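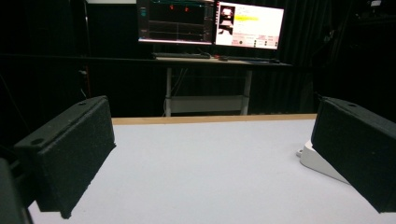

A white tabletop, from close up

How do I get rings and haze off a white table?
Posted by Khoury, 2022-10-26

Hello all, I hope this is the right place for this! We moved to Voswood in May and I bought a secondhand white table for the spare room, where I do my sewing and the kids do their homework (and where everybody puts down their mugs, coaster or no coaster). It has picked up some tea rings and a sort of gray haze that dish soap won't touch. My sister swears by baking soda and my neighbor says never, ever use it. I paid 50 dollars for the thing, so it's no heirloom, but I'm fond of it and would like it to look decent by the holidays. Any ideas?

benel486
Magic sponge. Done it for years, no problems.

Derkix
Welcome to Voswood! I'd go gently to begin with, and please try everything on the underside first. The haze is very often old spray polish, so start with warm water and a small splash of white vinegar on a soft cloth, wipe, then rinse with plain water and dry it well.
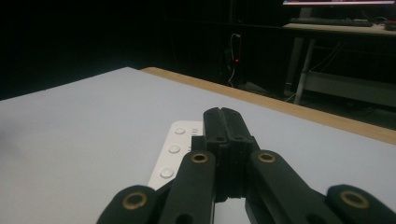
For the tea rings, mix baking soda and water to a loose paste, dab it on, leave it 5 minutes and lift it off with a damp cloth. Your neighbor has a point – if you scrub with it you can dull a shiny finish, and so can the sponge mentioned above. If the top turns out to be painted wood, skip the paste and stay with mild soap. I once took 800 grit paper to a painted shelf of my mother's and I still hear about it at every family dinner, so do learn from me! Let us know how you get on.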